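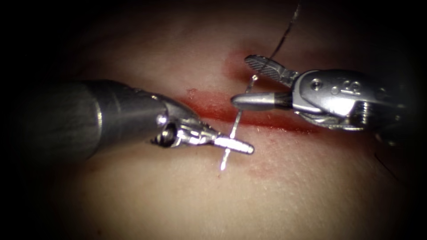

Melaniia Lytvynenko dropped her first needle six times before she got it through anything. She is in the final year of a mechatronics degree and had never held a suture, with her own hands or anyone else's.

"I thought the hard part would be the code," she says. "The hard part was the curve. You have to turn the wrist so the needle follows its own shape. If you push it straight, it tears."

Lytvynenko is one of the students in a project unit on surgical robotics, now in its second year. The class works with two instrument arms. One drives the needle and the other takes it on the far side of the cut, and the students have to plan how the two will meet without bumping each other.

Min-kyu Ji runs the unit. He trained as a control engineer and spent several years at Siltilon, a medical device firm, before he moved to teaching. He says he keeps the task small on purpose.

"One cut, one needle, one thread," he says. "They come in wanting to automate an entire operation. I tell them to get me a single stitch I'd be happy to look at, and that takes most of them until June."

Students start by driving the arms by hand from a console. Each person has to log 20 hours before they are allowed to write any motion code. Lytvynenko was annoyed by the rule at first.

"I had my planner half written at home," she says. "Then I did my hours and threw most of it out. I'd assumed the needle would always sit in the jaws at the same angle, and it doesn't. It rolls a bit when you close on it."

Her group calls its software Maduto. It looks for the needle in the camera view, works out how it is being held and suggests a path for the handover. A person still has to approve each move. Another group, Umach, is working on thread tension, and the two have been swapping data all semester.

The thread causes more arguments than the needle, according to Ji. It gets behind the jaws, it throws a shadow and the vision software loses track of it against anything dark. "We've had a loose bit of thread labelled as an instrument," he says. "It was quite confident about it."

Grades are based on 50 attempts recorded over the semester, good and bad. Ji wants the failures written up in the same detail as the rest. Students who hand in only their clean runs lose marks.

Lytvynenko's group still has trouble with the handover when the receiving jaws come in too high. They have tried slowing the approach and opening the jaws earlier. Opening earlier helped more.

She has applied for a graduate position at Rengifo, which makes packing equipment, and says she doesn't mind leaving surgery behind. "A gripper's a gripper," she says. "But I'd like to fix the high approach before I hand the code over to next year's group."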